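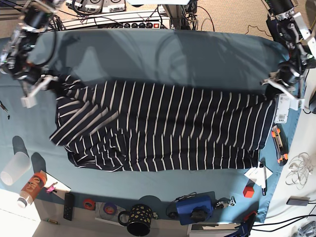 Clothing Reuse Room, Skuterska: progress report for the Arora small grant

In this period we received 1525 pieces of clothing. The sorting goes well, the folding is slower than we planned in the application.

Striped knitwear and shirts take the most time. When the fabric is pulled to the side, the stripes show every mistake, and the left and right half do not lie the same. We now ask that each piece is first stretched by the two upper corners, then laid down on the blue cloth, and only after this folded. A dark navy piece with thin white stripes is good for training, as a crease is easy to find on it.

The barcode tags stay on the garment until it is entered in the list. In the first weeks we removed them too early, and 27 pieces had to be entered again by hand. Please note this in the figure for lost hours.

Purchases: 4 tablecloths, thread, and new blades for the utility knives. The receipts are with Amos Whitlock. The transport from Gumar was cheaper than in the budget and we would like to move the difference to shelves, if you agree.

Not finished: the repair corner. The sewing machine is from 1985 and we wait for one part. We hope to open the corner in May.

Last updated: 26 April 2023

Comments (3)

Pal: Do you take children's sizes also? I have two bags.

Amos Whitlock: Yes, please bring them washed and closed with a string.

Pal: Thank you. The hem on my old sweater is all waves, is it still good for you?

Contact the reuse room | © Clothing Reuse Room, Skuterska | Back to top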